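Equipment planning report, two arm kitchen bench
Project group: Oanh Dương (budget, quotes), Bình Doãn (simulation, layout)
Final version for April hand-in

1. What we were asked to do

Work out what the department should buy so next year's group can run a two arm tabletop project without borrowing gear every second week. Deliverable is a purchase plan and a layout, no hardware bought by us. Simulation was meant to back up the layout part. It ended up taking most of the term.

2. Where we started

Old list from the previous group had one arm, one gripper, a camera and a line that just said "misc". No mounts. No spare fingers, no cable, nothing for guarding. Kim in the workshop went through it with us and crossed out half. Her main point was that the arm is the easy bit to budget and everything bolted to it gets forgotten.

So we rebuilt the list from scratch, grouped by what has to arrive first:

Stage A: 2 arms, 2 grippers, mounting plates, bench frame
Stage B: wrist cameras, fixed camera, cabling, network switch
Stage C: test objects, spare finger pads, storage

Stage A has to be ordered together. We looked at buying one arm now and one later, but the mounting plates get drilled as a pair and the workshop doesn't want to do the job twice.

3. Quotes

Two suppliers, Tralto and Narnonitz. Tralto quoted arms and grippers as a bundle, controller included, longer lead time. Narnonitz quoted everything seperately, which made it easier to compare but freight was listed per box and that added up fast. Neither quote covers installation. Both need a proper purchase order before they will hold the price.

We recommend Tralto for Stage A and leaving Stage B open. Cameras can come from the usual department supplier.

Stage C is cheap. We put a cap of $200 on it: plates, cups, a pan, cutlery, plastic fruit. All from a discount shop. Keep the receipts, finance knocked back one of ours in the first month for a faded docket.

4. Simulation and layout

Bình built the scene in the simulator with two arms and a table in a furnished room, kitchen things on the table top. Purpose was to check reach and camera view before anyone commits to a bench size. We modelled the room in full instead of a bare grey floor, as the wrist camera sees a lot of background once the arm turns over.

Main things for the budget:

- Viewpoints near the arm lose a fair bit of the table behind the arm bodies. A wrist camera alone isn't enough, so the fixed camera stays in Stage B and should not be the item that gets cut.
- Arm spacing matters more than bench length. Allow for a frame with slotted rails so the bases can be shifted later. Costs more than a fixed frame but less than a second frame.
- Object mix should have flat, round and thin things. Spoon and plate are the ones to plan spare finger pads around.

5. Space

Fallulthorpe room is the prefered option. Power on the right wall, door wide enough for the bench frame in one piece. Needs a floor check and a sign-off on guarding, allow time for both. The upstairs lab was ruled out, no lift access on that side.

6. Still to do

Get Tralto to confirm lead time in writing. Ask about the student licence for the simulator, ours lapses when the course ends. Price the guarding properly, current number is a guess from Kim and is marked that way in the spreadsheet. Oanh has the spreadsheet, link is in the group folder.

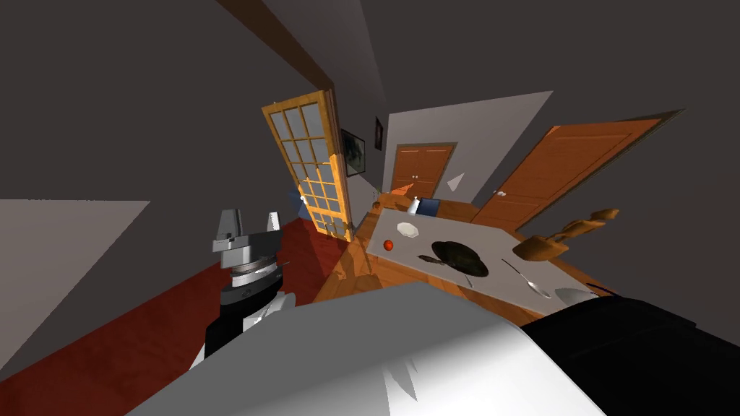 Fig. 1. Simulator view past the arms to the table, with plate, pan, spoon and apple set out.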